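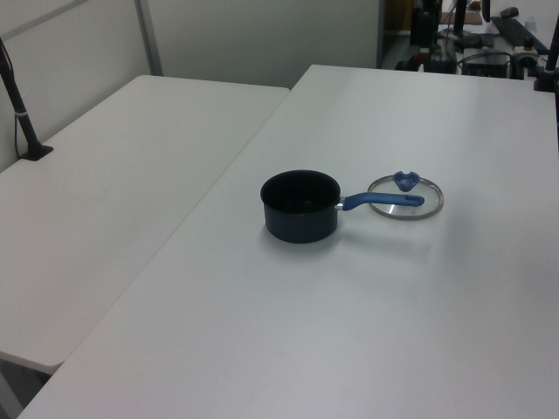
A small saucepan with its glass lid.

Soltside Opens Kitchen Library in Former Post Office, with 3512 Items to Borrow

SOLTSIDE, 19 Jul 2019 – The residents of Soltside can now borrow pots, pans, baking forms and small kitchen machines in the same way they borrow books. The Soltside Kitchen Library has opened its doors in the former post office on Andale Street, after a trial that started in February with 300 households.

The library is a joint project of the town of Soltside and Hsu Housewares, a family company that has its warehouse in the Andale district. The company has given the first part of the collection. The rest was donated by residents during the spring. The catalog has now 3512 items, from simple saucepans to pasta makers, preserving kettles and large pots for feeding a wedding party.

Each member can take up to 11 items at one time and keep them for 15 days. Membership is free for everyone who lives in Soltside or studies there. People from other towns can also join, but they pay a small yearly fee, which is listed on the town website.

During the trial, the most requested items were not the expensive machines. Students and newly arrived families asked mainly for everyday cookware in small sizes, and many of them kept it for the full lending period. For this reason the library has prepared starter sets, with one pan, one pot, a cutting board and basic utensils. A starter set counts as a single item and can be renewed two times.

The booking system was developed by Truven, a software firm which also runs the catalog of the town's public library. Members can use the same card in both places. Reservations are possible online or at the desk, and a reserved item is held until closing time on the following day.

Borrowers are asked to return everything washed and dry, and lids must come back together with their pots. Damaged items should be reported at the desk – there is no charge for normal wear.

The library continues to accept donations of cookware in good condition. Knives, glass bottles and pressure cookers without a safety valve cannot be accepted.

Media contact:
Press Office, Town of Soltside
Requests for visits and interviews can be made through the contact form on the town website.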